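Wrist camera policy drops off when objects start close together
Posted by nidcombe_lab, 17 Jan 2019

We train a pick and place policy from teleoperated demos on a two-arm table. With only the fixed camera it does fine on the spoon and scissors but poorly at the dish rack. Adding wrist views helped, then stalled at 80 percent. Views from the wrist first, fixed camera last: 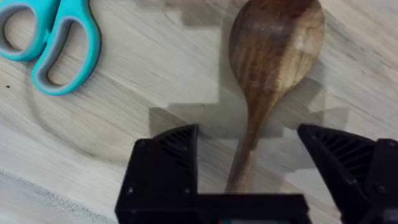
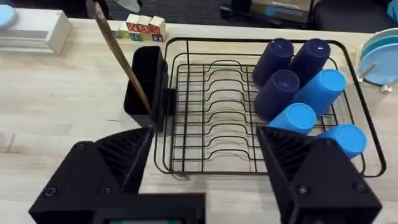
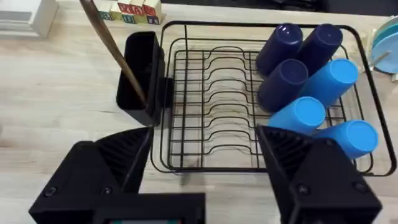
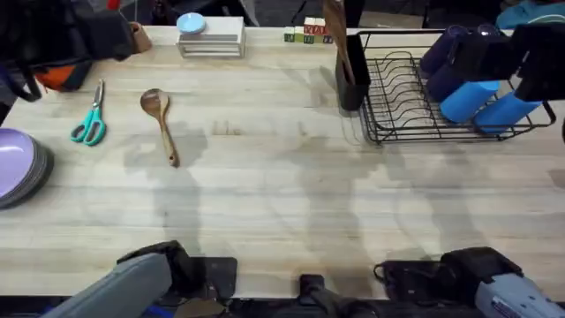 We have 1,634 demos. Is it worth collecting more, or should I change how the views are combined?

Randi Brekke
Check the split first. If demos from one session land in both train and test, your 80 means little. Hold out whole sessions and run it again with 5 seeds. We did this in March and lost 22 points - the method was fine, the number wasn't. After that, try dropping the fixed view at random in training.

prultska
more data always helps

ormsby_t
Same problem here. Separate encoders per camera fixed most of it for us. Crop the fixed view too.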